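Puston pick cell: questions about the dropped items and the June stop

Last updated by Remedios Lacson, cell support, Damix

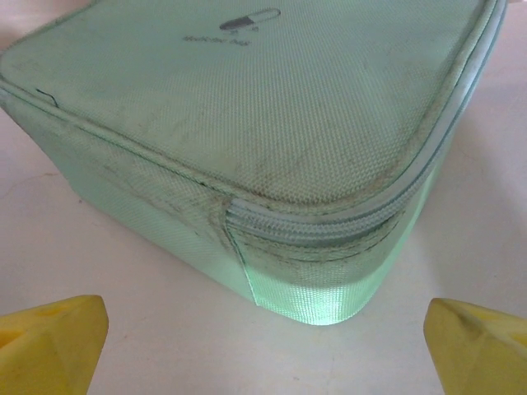

These are the questions that have come in from the Lakach site and from the second shift since the cell was taken out of automatic. If yours isn't answered, add it to the fault log and it will be picked up at the Saturday review.

What went wrong?

The gripper was closing on soft items, reporting a good grip, and then losing them during the lift or the move across. It happened mostly with zipped fabric pouches and small padded cases. Hard items such as boxes and bottles were not affected. On the last run before the stop, the cell did 400 picks on the soft goods list and dropped 32.

Was anyone hurt?

No. One item landed outside the tray and an operator reached in to get it while the arm was paused between cycles. The arm was paused, not stopped, and it could have started again with a hand under it. The guard on that side had been left on its bypass key after cleaning. That is why the cell was stopped, and it is being treated as the more serious of the two matters.

Is this a hardware fault or a software fault?

Mostly software, with some wear. The grip check looks at how far the fingers have closed and compares that with the width stored for the item. A soft pouch can be squeezed to the expected width with very little of it between the fingers, for example when only a corner has been caught. The check passes and the arm lifts. We also found slack in the finger drive, which made the width reading slightly too generous.

Why do corners cause so much trouble?

A boxy pouch has a padded rim around the lid, and the zip often runs round the corner just under it. If the fingers come in at the corner they meet two walls sloping away from them. The fabric folds, slides and comes out again. Coming in across two opposite walls works far better, but the planner was picking whichever part of the item was nearest to the wrist. With an item lying at an angle, the nearest part is nearly always a corner.

Does dirt on the test items matter?

Yes, more than we thought. The practice pouches get grubby along the rim and round the zip, and the vision system can take a dark patch for an edge or a gap. On a pale green medicine bag with dark smudging at one corner, the outline it drew stopped short of the real edge. The grip point was then worked out from the wrong shape.

Please don't throw dirty items away, though. Goods in real use are not clean either, and we want the cell to cope with them. Keep them in the mixed set and note on the sheet that they are marked.

Do loose threads or hairs set it off?

They haven't caused a drop that we know of. A dark thread on a light fabric can show up as a short false line in the outline. Pick it off if you notice it before a run, but there is no need to stop a run for one.

What has been changed so far?

The planner now scores corner grips lower and will turn the wrist to find two facing walls. The arm makes a short test lift and waits there while the grip is checked a second time. If the width has changed by more than 2 mm, it sets the item down and tries again. Both fingers have been refitted and the drive slack taken up. The bypass key now lives in the supervisor's cabinet and has to be signed for.

The vision change is in the Lục build and is not on the floor yet.

Will the second check slow the cell down?

A little. The hold adds time to every soft pick. Hard items skip it, so a mixed order loses less than an order made up only of pouches.

Can I pick up an item that has fallen inside the guard?

Only after a full stop. Press the stop button, wait for the amber light to go out, open the guard, and take the item out by hand. Close the guard and reset from the panel. Do not use the pause button for this, even if the item is close enough to reach. Pause leaves the drives live.

What if the item is still between the fingers?

Same full stop first. The fingers hold their position with the power off, so a trapped item will stay where it is. Use the hand release on the side of the gripper and support the item from below while you do it. Please don't pull a pouch out by its zip. Two have been torn that way and we had to take them off the test list.

What should I write in the fault log?

The item, which way it was lying, whether the fingers went to a side or a corner, and the point in the move where it was lost. "Dropped again" doesn't give us much to work with. If the item stayed on the table and the fingers closed on nothing, log it as a missed pick – those are counted separately.

When does the cell go back to automatic?

After 2000 soft picks in supervised mode with no drop outside the tray and no guard fault. A drop inside the tray does not restart the count, but it does have to be logged. A guard fault of any kind puts the count back to zero.

Is the other cell affected?

It uses the same grip check, so in principle yes. It only handles cartons at present and has had no drops of this sort. The new planner will go on it at the next service, and until then it should not be given anything with a zip or a soft lid.

Who do I speak to?

Your shift supervisor for anything to do with the guard or the key. Remedios Lacson for the gripper, the planner and the test list.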